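Tema: Mesa auxiliar con tablero verde menta, ¿desmontar antes de moverla?

roussel_162
Tengo que pasar una mesa pequeña a otra habitación. Tablero rectangular liso, acabado mate, estructura oscura. ¿La muevo entera o suelto el tablero?

Umumdale
Entera, entre dos, uno en cada extremo corto. Soltar tornillos en aglomerado desgasta el agujero. Yo lo hice 2 veces y a la tercera ya no apretaba.

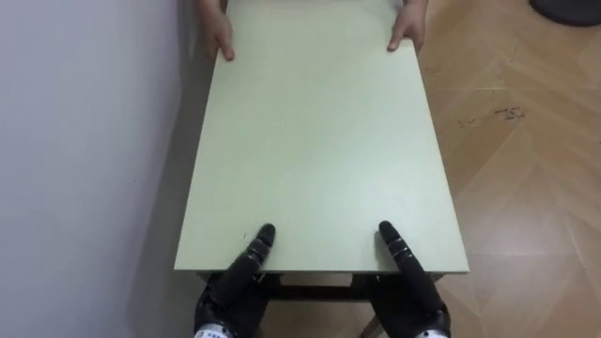 ¿Por dónde se agarra para que no se suelte el tablero?

Por la estructura, justo debajo del canto. El tablero solo sirve para guiar – si carga todo el peso, trabajan los tornillos.

lemaire_l
No comparto lo de moverla siempre entera. Con tuercas embutidas se puede desmontar sin problema. Depende de la fijación, y roussel_162 no la ha indicado.

roussel_162
Tornillo directo, 3 por lado. El acabado ya tiene roces leves.

Umumdale
Entonces no la desmontes. Para los roces, paño húmedo y jabón neutro. Nada abrasivo en mate, deja brillos.

lemaire_l
Con tornillo directo, de acuerdo. Reapriétalos a mano al terminar, sin atornillador eléctrico.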